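Cell notebook, bimanual bench
August 21, 2024
Entry by S. Sfeir, read and grumbled at by Younis

Rules day. Draft 3 of the bench practice sheet is due to Nistell and I have been told, kindly, that drafts 1 and 2 read like a ransom note. So I am going through it with the arms in front of me and writing down where the sheet and the bench disagree. Where they disagree I have tried not to assume the bench is wrong.

Rule 1, shared space. Draft 2 said "only one arm may occupy the center zone at a time." Lovely rule. It also bans every handover we were hired to do. Younis crossed it out and wrote "???" in the margin, which I am counting as a technical review. New wording: both arms may be in the center zone if the task card says so, speed is capped at 200 mm/s for both while they are in there, and whoever has the stop button does not also have the keyboard. The last part was in the old Rolevitz sheet and got dropped when someone tidied it. Putting it back. 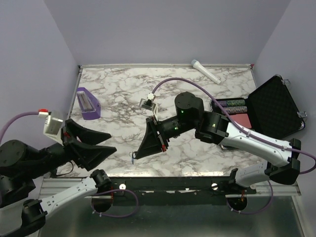
Two things about the cap. It has to live in the controller config and be checked at the start of each shift, because a number on a laminated sheet has never slowed anything down. And it applies to teleop as well. I know teleop feels like your own hands. Your own hands have also knocked over coffee.

Rule 2, cables. Draft 2: "Cables shall be managed." By whom, into what, no idea. I wrote that line and I can't defend it. The questions I want the sheet to answer are where slack is allowed to go, how much of it, and who looks before the first move. Proposal: run both arms by hand through the extremes of the task with power to the joints off, watch the camera cables the whole way, then clip. Redo it whenever the object layout changes, even if "only the case moved."
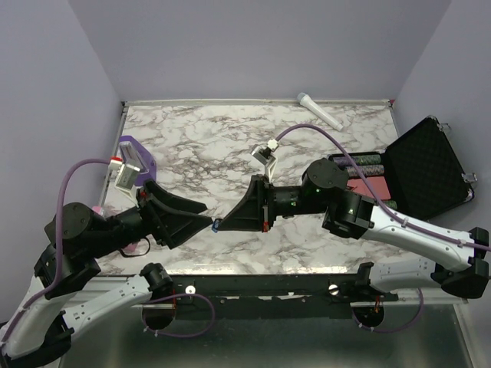 Rule 3, start pose. Hoseo's sheet wants both arms parked outside the table edge before the episode timer starts. Ours wants them wherever the last person left them, judging by practice. I'd like something stricter than ours and less fussy than Hoseo's. Fingertips close together over the middle, like the pair on this bench with the tips nearly touching, is a fine place to be during a handover and a poor place to start one, as any small offset in the calibration gets spent on contact. So: start with a visible gap between the grippers, written on the task card in millimeters, and if you can't be bothered to measure, use the width of the notebook. Younis objects that there are two sizes of notebook. Noted. Use the big one.

Rule 4, logging. Nothing exciting. The log for this task stands at 1,157 episodes, and 69 of them have the outcome field filled in with the word "ok." Ok what? Ok grasp, ok release, ok the operator felt fine about it? From draft 3 on, the outcome is picked from a list and "ok" is not on the list. I left a free text box, against advice. People need somewhere to put their feelings.

Also under logging: an episode that was stopped gets kept and marked as stopped. Don't delete it to make the morning look better. The stopped ones are the only ones I ever want to read.

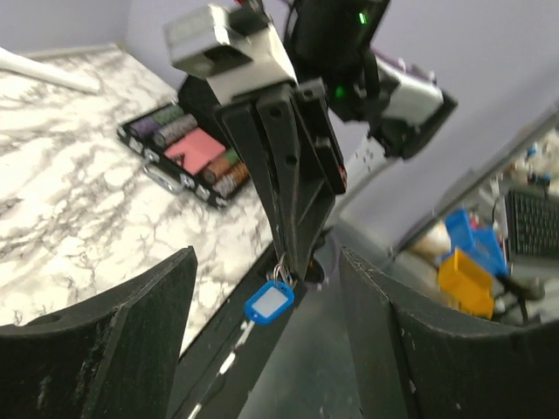 Failed grasps go in the same way, with the gripper opening recorded before anyone nudges anything. I will accept a blurry wrist image as evidence. I will not accept "it was sort of sideways."

Rule 5, dropped and loose objects. Draft 2 said "retrieve dropped items promptly," which is how you get a hand under a live gripper. Draft 3: stop, joints off, say it out loud, then reach. Small flat metal is the annoying category, and it gets its own line. If it can't be picked by the arm in 10 attempts, a person takes it off after the stop and the episode is closed.
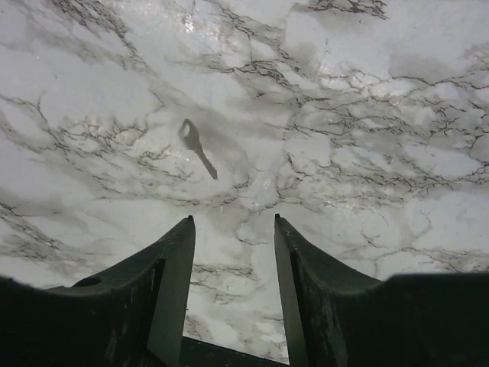 Rule 6, surfaces. Younis thinks this belongs in an appendix and I think it belongs on page one. We train on what the cameras see, so the tabletop is part of the setup and ought to be named on the task card like anything else. A gray key lying flat on glossy marble pattern, with dark veins going every which way and a patch of glare near the top, is a hard thing to ask of a wrist camera, and it's hard in a different way from the same key on plain matting. Swapping tops without writing it down makes the results impossible to compare. Proposed: surface name, lights on or off, blinds up or down. Three fields. Nobody will die of it.

Open items:
- Who signs for the speed check when I'm out. Younis says not him. Younis, then.
- Ask Nistell if "shall" is required or just a habit.
- Finger pad wear: need a limit for when they get swapped. Current limit is "when someone complains."
- Draft 3 to Hoseo for comment once the cable wording is settled.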